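Packaging Automation, Unit 8: Looking at a vendor's kit before you say yes

Handout, 25 April 2019. Kauko Karppinen. Goes with the lab sheet, not instead of it.

Last time: conveyors, case sealers, why the big erecting machines only pay off on long runs. Today: the other end. Short runs, small boxes, two arms on a bench. Product under review is the Jedar, sold by Manninen as a bench kit for folding mailer boxes. We have it on trial until the end of term. Read this before your slot, bring it with you, write on it.

1. What is being offered

Two arms, a rail, a frame to put them in, cameras, software, a training day. The vendor calls it a "folding cell". For this course call it a kit, because you assemble a good part of it yourselves and the quality of that assembly is on you.

Comes in two versions. Basic: arms and rail only, you supply the bench. Full: frame, cameras and the wall panels as well. Ours is the full one. Price list is on the course page, don't copy it into your reports, prices move and they have changed once already since February.

Not included: the blanks. Also not included, anything that gets the folded box off the bench. Ask about that in every review you ever write. A machine that makes a box and then sits there holding it has moved the labor, it hasn't removed it.

2. Who buys this

Manninen's own answer: shops that ship small orders and fold by hand. Our test customer for the exercise is Bulus, the tea and spice people in Skudelbridge. They fold 340 mailers on a normal day. One size mostly, a second size before holidays. Two people do it, mornings, then they go and do other work.

Keep that number in front of you. Everything in your review comes back to it. If the kit can't do 340 in a working day with one person looking in on it now and then, then it isn't a match for Bulus, however nice the arms are.

Things Bulus told us they care about, in their order:

Boxes square. Customers notice.
No crushed corners.
Can be stopped and restarted by whoever is there.
Noise (the bench is next to the phone).
Price. Yes, last. They said so, I wrote it down.

3. The blank, quickly

You did this in unit 5 but half the class mixed up tab and flap in the quiz so again.

Blank = the flat die-cut piece before folding. Panel = big flat area that ends up as a face of the box. Flap = hinged piece along a panel. Tab = smaller piece that goes in somewhere or locks something. Slot = the cut that takes a tab. Crease = where it's meant to bend. Crease is not a cut and it is not a guarantee either, board will bend next to the crease if you push in the wrong place.

Mailer-style box: base panel, lid panel, sides come up, tabs lock. No tape, no glue. That's why it is popular and that's why it's hard for a machine. With glue you press and hold. With tabs you have to arrive at the slot from the right direction with a floppy piece of board that has opinions.

Corrugated springs back. Depends on the board, on the humidity in the store room, on how long the blanks sat under weight. For your test: note which stack the blank came from. If it's from the top of the pile say so.

4. Why two arms

One arm can push a flap up. It can't push a flap up and also keep the base from sliding. People do both without thinking, left hand flat on the base and right hand folding. Single-arm systems solve this with suction in the table or a jig. Jig works great until the box size changes, then you need another jig, and a place to keep it, and someone who knows which is which.

Two arms: one holds, one folds, swap. More software, less metal. That is the whole sales pitch in one line and it's a fair one. What it costs you:

a) the arms share a space and have to keep out of each other's way
b) both have to be calibrated to the same table, an error in one is an error in both
c) cable routing, see section 6

Bench, blank and the close camera at work:
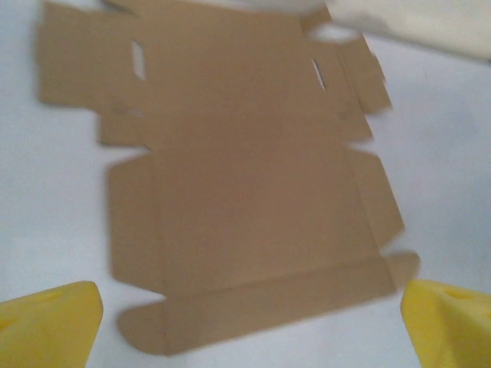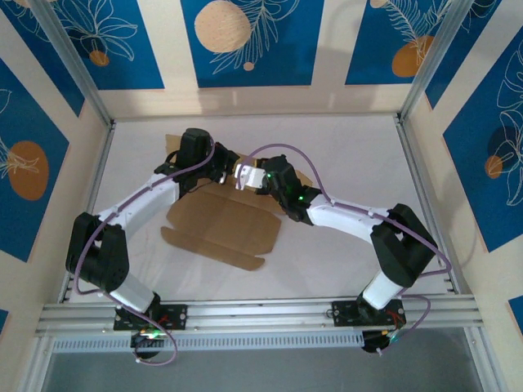
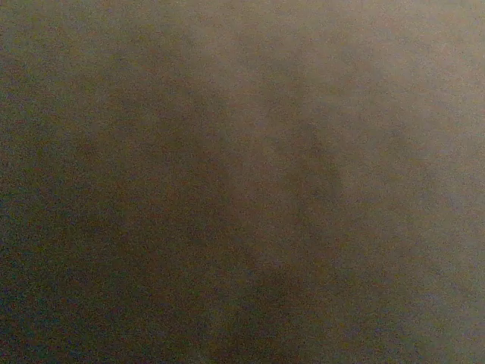 5. Cameras: what to ask

Vendor will tell you how many cameras and what resolution. Fine, write it down. More useful questions:

Which decisions does the software take from the overview camera and which from the wrist camera? Get a list. If the sales person can't give you the list ask for someone who can.

What does it do when one view is useless? Close-up cameras lose focus when they get near the work, every one of them. Dim and blurry is normal for part of the cycle. So does it fall back on the other view, does it stop, does it carry on blind? Carrying on blind for a short move is OK. Carrying on blind into a slot is not.

Fixed lighting or room lighting? If room lighting then test at two times of day. Put both in the report, with the blinds up and the blinds down.

Is there a log of the images? How long is it kept, who can open it? Bulus will ask, they have had trouble with a label printer that kept everything.

Also contrast. Brown board on a pale floor is the easy case. Ask what happens with white mailers on the same floor. I asked Manninen, the answer was "we would look at the floor". Make of that what you like but put it in your notes as a quote.

6. Setup and upkeep

Training day covers: mounting, homing, calibration, changing gripper tips, teaching a new box. Five topics is a lot for a day. Our group got through the first three properly and did the rest in a rush after lunch.

Calibration: do it after anything has been moved. Anything. If you leaned on the rail, do it again. The routine runs by itself but wants an empty floor, so take the blank out first. (Group B: this is you.)

Cables: a cable that is too tight pulls on the wrist at the end of its reach and your fold comes out short. Too loose and it hangs into the work. Check slack with the arm at full stretch and then folded right in, both. Clips should hold the cable to the link without pinching. Look at them at the start of each slot, takes a minute.

Gripper tips are a wear part. Find out the price of a set and how they are fixed on. Look at the contact face, not the side. Shiny patches = slipping. Board dust builds up too, wipe with a dry cloth, no spray.

Fasteners on the frame: go round with the hex key once a week. If a corner post shifts the overview camera may have shifted too and then see calibration, above.

7. Teaching a new box

This is the part Manninen is proudest of. You guide the arms through the fold by hand, several times, and the software works out a routine from that. No code. They say a new size can be taught in an afternoon.

Things to check against that claim:

How many good demonstrations did it need? Log each one, including the ones you threw away. The brochure counts only the ones kept.
Does the person teaching need to be skilled at it? Have someone from your group who has never touched it try.
Start the blank slightly turned. Start it a bit off center. Does it still find the crease?
Does teaching size two make size one worse? Test size one again afterward. Most groups forget this!

Afternoon is a long word. Write hours and minutes.

8. Test protocol for your slot

Each group gets a block of two hours. Use it like this, or write down why you didnt.

First: check cables, clips, tips, emergency stop. Press the stop, for real, with an arm moving. Reset. If it doesn't reset cleanly get me before doing anything else.

Second: calibrate. Note the value it gives.

Third: fold by hand, everyone in the group, a few boxes each. Time it. You need a human baseline, and it should be your own and not one from a website.

Fourth: kit folds. Blank square and centered. Time from start to arms clear. Don't touch anything between start and clear, if you touch it the run counts as failed. Helping it "just a little" is a failed run. I do look at the video.

Fifth: same again with the blank turned. Small angle first.

Sixth: same again with a bad blank. Pre-bent flap, soft crease. Bulus says they get those in every bundle.

Score each box on the sheet:

closed and square
closed, not square
open, could be finished by hand
scrap

Third category matters most for the money. A box that needs one push from a person is nearly as expensive as a box folded by a person, because the person has to be standing there.

9. Writing it up

Two pages. Not three. Addressed to Bulus, so plain words, no "end effector". They know what a gripper is, they call it the pinchers.

Say what you tested and what you did not. If you ran out of time before the bad blanks then say so in the first paragraph, don't hide it in a table.

Separate three things, they got mixed up badly in the last assignment: what the vendor says, what you measured, what you think. Different paragraphs if you have to.

Do the arithmetic for 340. Show it. Your measured cycle time, plus loading, plus a share for failed boxes, against a working day. If it comes out over a day, say what would have to change. Second kit? Let it run through lunch? Only do the holiday size by hand?

Then a recommendation. Buy, don't buy, or trial. "Trial" needs a length and a condition for ending it, otherwise it's just not deciding.

10. Questions that came up in the last session

Can it do two sizes in one run? According to Manninen yes if both are taught, but someone has to tell it which is coming. No automatic recognition in the version we have.

Is it safe to reach in? Arms are light and slow but no. Pause first. Stop if you're not sure. Hair tied back, lanyards off.

Does the service contract matter? Yes, read it. Replacement arm within how many days, who pays shipping, is phone support in the price. Bulus has no spare pair of hands in December.

Could you build the same thing from parts? Probably, some of you will want to. Different course. For this one you're reviewing a product with a warranty.

Reading for next time: the chapter on changeover, and the Manninen service terms, both on the course page. Bring your baseline times even if you haven't had your slot yet. Slot list is on the lab door, swaps are ok but write them on the list.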